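Shelf-picking cell: drops pillow pouches after cup change
Category: Grippers & End Effectors > Suction
Posted by Rhea Samonte, Thursday, 7:40 a.m.

I look after one picking cell, a Rudar arm with a Galari vacuum head, working from slotted-post shelving. It restocks and pulls snack packets. After I replaced the cups in July it started losing upright pouches during the retract. Chip bags on the top level are fine. Vacuum reads 85 percent at contact and falls off as the arm backs out. Retract speed is 600 mm/s. I have changed the filter and checked the hose fittings.

The pouches stand in a row on the middle shelf, and one sits turned, as with the Ratlami Sev. 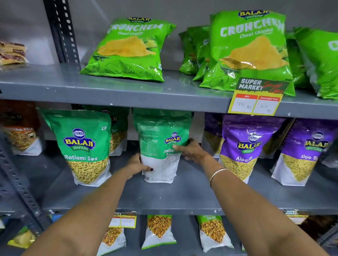

MERANO, July. The same program ran on the old cups without this fault. Is it the cups, or should I look at the pump?

Gianni Rizzi
Replace the pump. They all wear out.

Ginevra Sala
Leave the pump alone until you have done a blank-plate test. Seal the cups on a flat steel plate, close the supply and watch the gauge. If it holds, the leak is at the film.

Then check these:
- Cup type. Flat cups need a flat face. Film over loose contents wrinkles when the weight shifts. Use bellows cups with a soft lip.
- Contact point. Aim at the smoothest part of the film and stay off the seams. Teach a separate point for pouches that are turned.
- Retract. Lift 7 mm clear of the shelf first, then back out at a third of your present speed. Raise it in steps once it holds.
- Price tags. Yours hang from the shelf edge. Set the exit path so the pouch can't brush one.

Also confirm the tool center point. New cups are often a different height from the old ones, and 3 mm is enough to spoil the seal.

Norbert Bartoš
Agree with Ginevra on the tool center point. We had this on a D'Amico head. Re-zero after every cup change and write it on the maintenance sheet.

Back to top | Contact the moderators | Posts remain the property of their authors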